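Screen > Opinion > Actors and fame

Let the actor stay a little unknown

By Pranab Kodikara

When I was a student I saw a film called Stenov four times in one winter. It was shown in a small cinema with 180 seats, and on most evenings the greater part of them were free. The main actor was a man with a long face and a slow way of speaking. I knew his name from the poster and I knew nothing else. I did not know if he was married, what he ate in the morning, or how many bathrooms he had. I believed every word that he said in that film.

I am thinking of him now because last month I tried to watch a new drama, Irnum, and I could not believe in it for one minute. The leading actress is very good. I have admired her for years. But in the weeks before the film came out I had read about her kitchen, her quarrel with her sister, her new knee, and the price of the house she sold. On the screen she was playing a poor widow in a fishing village. I sat there and thought about the kitchen.

It is easy to say that this is my own fault. I could have stopped reading, and I agree that I am weak. But it takes some effort to avoid these things today. They come to the telephone in the morning with the weather. They come before the film too, in the cinema, where the actors now speak to us from the screen and thank us for coming. I would prefer that they did not thank me. I have bought a ticket to see a widow, and two minutes before I meet her she is wearing a silk jacket and wishing me a pleasant evening.

The studios will answer that this is how films are sold. Perhaps it is so, but I have doubts. Bedel, which was for me the best film of January, had a cast that gave almost no interviews. The distributor put up a plain poster and left the rest to the people who had seen it. In our town it stayed on for the whole month and they had to move it to the larger hall, the one with 500 seats.
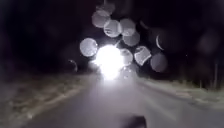
Ruxandra wrote to me after my last column that I am dreaming of a time which did not exist. The old stars, she says, were sold by the kilo just as the new ones are, with false weddings and false birthdays, and the public knew all of it. What has changed in her opinion is only that the actors now do this work themselves and keep more of the money. She asks why a young actor with no rich family should be silent to please a man who wants to have his mystery back.

I have thought about this letter for a long time, and on the money I must give her the point. An actor who has one small part in a year has to be seen somewhere between the parts. If a few pictures of his breakfast help him to pay the rent, I have no right to be angry with the breakfast. It is a different matter with those who are already known everywhere. They do not need it, and I think that it costs them something in their work, even when they are very gifted.

About the old stars I am less ready to agree. Yes, there was gossip, and much of it was invented by an office. But it came once a week in a magazine, and you had to go out and buy the magazine. Between one issue and the next there was room for the roles. My mother could tell you everything that happened to the heroine of Siu, scene after scene, and could not tell you the name of any husband the actress had in life.

I do not ask for rules. An actor is a free person and may talk to whoever he likes. I ask only that the ones who want to keep quiet are left in peace, and that we stop writing that they are cold, or difficult, or that they hide something. A friend of mine who casts for television told me that she is now asked how many followers a person has before she is asked if the person can act. For a nurse with three lines in a hospital series!

The man from Stenov made a few more films and then he stopped. I have never looked up the reason. Some evenings I have his name half typed - and then I close the computer and go to bed.

Recent in Opinion
Why I still sit through the credits
The trouble with the second series
Subtitles are not homework
A good villain needs a day off
Who is the red carpet for?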